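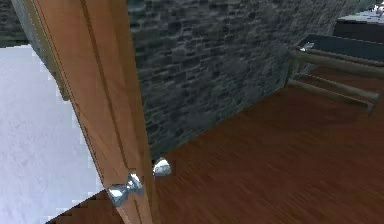
Segundo Oanh Hầu, o controlo médico nas provas de treino funcional deve ficar a cargo da organização, e qualquer exigência adicional encarece a inscrição até afastar as boxes pequenas. O argumento é conhecido e tem uma parte correta: os custos existem. Discordo da conclusão.

O regulamento da Taça Belura, que serve de modelo a várias provas regionais, prevê um médico por recinto, sem referência ao número de áreas de competição em simultâneo. Na edição de novembro, em Wurville, funcionaram quatro áreas ao mesmo tempo, duas delas com levantamentos máximos. A cobertura era regulamentar. Era também insuficiente, porque o tempo de resposta depende da distância e da ocupação do médico, variáveis que o texto ignora.

A segunda lacuna diz respeito à disposição do material. O regulamento fixa a largura do corredor de cada atleta, mas omite a zona de queda da barra. Um arranque falhado atrás da cabeça projeta a carga para trás, e o que lá estiver (discos empilhados, a plataforma do vizinho) passa a fazer parte do movimento. Proponho dois metros livres atrás de cada plataforma, medidos a partir do bordo e verificados pelo juiz antes de cada série.

A Alum, que organiza provas mais pequenas, já aplica uma regra semelhante. Reduziu o número de atletas por série e aumentou a duração do programa. Houve queixas, sobretudo de quem competiu ao fim da tarde, e são legítimas: aquecer duas vezes prejudica o rendimento.

Quanto ao custo, a inscrição na Alum subiu sete euros. Pode discutir-se se o valor é excessivo para um atleta amador. Parece-me mais difícil defender que a poupança deva ser feita na assistência, quando há rubricas como a iluminação de palco ou o apresentador que nenhum regulamento obriga a manter.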